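Home Contents Previous section Next section References

Last updated March 21, 2018

4. Surface pattern and cleaning habits

Section 3 dealt with how often people wipe the tables and counters they use every day. We now turn to the look of the surface. Respondents sorted their main work surface into one of four classes: plain light, plain dark, wood grain, and stone pattern. The last class takes in granite speckle and marble patterns of any color (Figure 2).

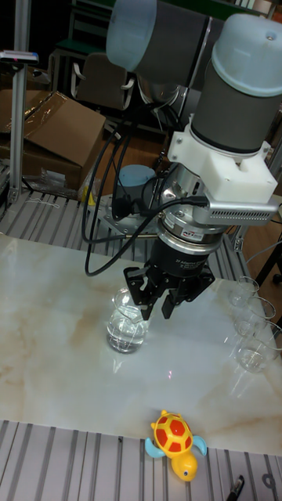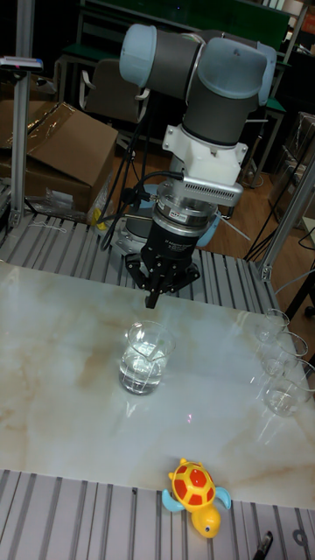
Figure 2. Marble-patterned tabletop, placed in the stone pattern class.

We made no attempt to separate real stone from printed or molded imitations. In the pilot, carried out by Oona Tuominen in January, many people could not say what their counter was made of, and several members of the same household gave different answers. All of them could pick the right class from a printed card. Material is therefore left out of the analysis, and where we write "stone pattern" we mean appearance only.

4.1 Sample

We mailed 900 questionnaires and received 766 that could be used. The mailing covered two towns, Kirkton and Liem. Both have a mix of older row houses and newer apartment blocks, and the housing registers in both list the year of the last kitchen renovation, which we needed for the age variable. Gilang Liew drew the Kirkton sample and Larasati Hidayat the Liem sample, using the same interval method.

One form was sent to each household. The cover letter asked that it be filled in by the person who had last cleaned the kitchen. We have no way of checking this. The handwriting on a few of the forms changed partway through, and we kept those forms in the data.

Households that ran a food business from home were left out at the start. So were those that reported paid cleaning more than once a week, as the person answering would be describing someone else's routine. Households with less frequent paid cleaning were kept and flagged.

4.2 Questions asked

The part of the form used here had five questions. The first asked for the surface class. The second asked how often the surface was wiped on a normal day. The third asked what usually set off a wipe, with the choices "I saw something on it," "I had just finished using it," "I was about to use it," and "someone was coming over." The fourth asked how clean the respondent thought the surface was at the moment of filling in the form. The fifth asked the respondent to go and run a damp white paper towel once along the length of the surface, and to match the towel against a printed gray scale.

The towel and the scale were both sent with the form. We chose a single brand of towel, supplied in bulk by Drirnex, so that texture and whiteness would be the same in every home. The gray scale was printed by Nultico on uncoated card. Aisyah Pattinasarany compared the first and last sheets of the print run under daylight lamps and found no difference that could be seen by eye.

The paper towel test is crude. It picks up dust, flour, coffee and printer ink alike and says nothing about bacteria. We used it for two reasons. It can be done by anyone without training, and it gives a result that does not depend on what the person can see on the surface itself. The second point matters most for patterned surfaces, where soil and pattern can be hard to tell apart.

4.3 Results

Respondents with plain dark surfaces wiped most often. Those with plain light surfaces came next, followed by wood grain and then stone pattern. The order was the same in both towns. It was also the same when households with small children were looked at alone, although the gap between the two plain classes nearly closed in that group.

The answers on what set off a wipe give part of the explanation. Among owners of plain surfaces, light or dark, the most common answer was "I saw something on it." Among owners of stone-pattern surfaces the most common answer was "I had just finished using it." Wood grain fell in between. People with stone-pattern surfaces seem to rely more on routine and less on sight, and those who have no routine wipe seldom.

Ratings of present cleanliness ran the other way. Owners of stone-pattern surfaces gave the highest ratings and owners of plain dark surfaces the lowest. Several respondents in the plain dark group wrote notes in the margin about dust, fingerprints or streaks left by the cloth. One from Liem wrote that she would never again buy a black counter and asked us to pass this on to the builders.

The towel results did not follow the ratings. Towels from plain dark surfaces were the palest of the four classes. Towels from stone-pattern surfaces were the darkest, but the spread within that class was wide, with many very pale towels and many very dark ones. Splitting the class by the answer on what set off a wipe removed much of the spread. Stone-pattern owners who wiped after each use had towels as pale as those of the plain dark group. Those who waited until they saw something had the darkest towels in the whole sample.

Age of the kitchen made little difference once surface class was known. We had expected older surfaces to give darker towels, owing to scratches and worn seams. Such an effect can be seen in the wood grain class and is absent in the others.

4.4 Strength and scale of the pattern

The class "stone pattern" is broad. A dense granite speckle in black, gray and white hides crumbs very well, while a pale marble pattern with soft veins leaves large areas that are close to plain. A coffee ring on the second kind would be easy to see in most places and harder to see where it crosses a vein.

To look into this we went back to a subset of the stone-pattern households and asked them to mark their surface on a second card, which showed fine speckle, coarse speckle, faint veins and strong veins. Gilang Tjoa handled this follow-up by telephone, with the card sent ahead by mail. The response was good in Kirkton and poor in Liem, and the results should be read with that in mind.

Owners of fine speckle had the darkest towels. Owners of faint veins had towels close to those of the plain light group, and their answers on what set off a wipe also looked more like that group's. Coarse speckle and strong veins could not be told apart. If the second card had been part of the main form, we would probably have put faint veins in a class of its own. As it was not, the main results keep the four original classes, and the average for stone pattern should be taken as a mix of rather different surfaces.

Scale may matter as well as contrast. A speckle that is near the size of a bread crumb gives the eye nothing to go on, whereas a pattern with features the length of a hand does not look like any common kind of spill. We did not measure scale. A respondent can't easily judge it from a small card, and we had no budget for home visits.

4.5 Lighting

Lighting was asked about in a single question, which turned out to be badly worded. We asked whether the surface was "well lit," and nearly everyone said yes. Light falling at a low angle shows up crumbs and smears that can't be seen under a ceiling lamp, and this depends on the position of windows, the hour and the gloss of the surface. A later version of the form should ask where the main light comes from and whether the surface is glossy or matte.

Gloss was mentioned by respondents often enough that we regret leaving it out. The margin notes from owners of dark counters are mostly about streaks, and streaks are a matter of gloss as much as color. It is possible that the plain dark group wipes so often partly in order to remove the marks of the previous wipe. The form can't tell us this. Tuominen has suggested asking whether a surface is dried after it is wiped, which would be simple to add.

4.6 Limits

The main limit is self-report. People tend to overstate how often they clean, and we have no reason to think that the overstatement is equal across classes. The towel test was put in to offset this, but it too was done by the respondent, who may have wiped the counter first. The instruction not to do so was printed in bold at the top of the page. A small number of people wrote that they had wiped it anyway.

The second limit is that people choose their surfaces. Someone who dislikes cleaning may pick a speckled counter for that reason, in which case the pattern is a result of the habit. We asked whether the respondent had chosen the surface or found it in place on moving in. The order of the four classes held among those who had found it in place, with smaller gaps between them. Rented homes make up most of that group, and tenants in both towns reported less choice over every part of the kitchen.

Third, the sample covers kitchens and dining tables only. Desks, workshop tables and counters in shops are used differently and are often cleaned to a schedule set by someone else. Hidayat is preparing a shorter form for shared workplaces in Kirkton, using the same towels and gray scale, with the second pattern card included from the start.

Section 5 takes up the cleaning products that were used and the order in which they were applied.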